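Support / Teaching Kits / Demonstration FAQ

Recording demonstrations with the Celora arm: frequently asked questions
November
By Irena Stępień

Can I mix hand-guided and remote-controlled demonstrations in one task?
Yes, but tag them separately. Hand guiding logs the joint positions directly. Remote control also logs the operator's command, which arrives slightly before the motion. The trainer aligns the two only if the tag is set.

How many demonstrations does a task need?
Start with 28. Tasks with a variable start position may need up to 2000. Add them in batches and retrain after each batch.

The arm feels heavy when I guide it. Is it faulty?
Check the payload setting first. If the gripper mass is entered as zero, gravity compensation is wrong and the arm sags or drifts. Enter the mass, then run Balance from the Drunow console.

Should I delete failed attempts?
Delete those where the arm hit a stop or the link dropped. Keep a missed grasp if the operator recovered and finished — mark it "recovered" before saving.

What should the wrist camera see?
Both fingertips, throughout the episode. Room surfaces in the background are acceptable. Do not change the camera angle within a task; if it moves, start a new set.

Why does playback pause before the gripper closes?
The operator paused there. Trim idle periods longer than two seconds with the Rutkowska editor, or repeat the episode at a steady pace.

Can two operators share a task?
Yes. Give each an operator ID. Differences in approach direction are the usual cause of hesitation in the trained policy.

Comments

Bartosz Wilczyńska: Does the trim tool keep the original file?

Irena Stępień: Yes, with the suffix _raw.

Viera Halás: Balance fails for me on firmware 8. Payload is entered correctly.

Lena Nowicki: Same on ours. Restarting the console cleared it once.
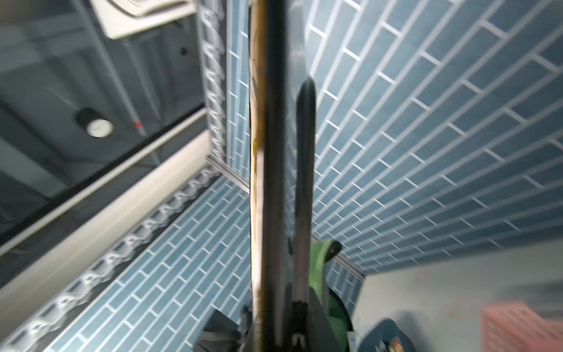

Wrist camera view: gripper fingers against blue tiled walls.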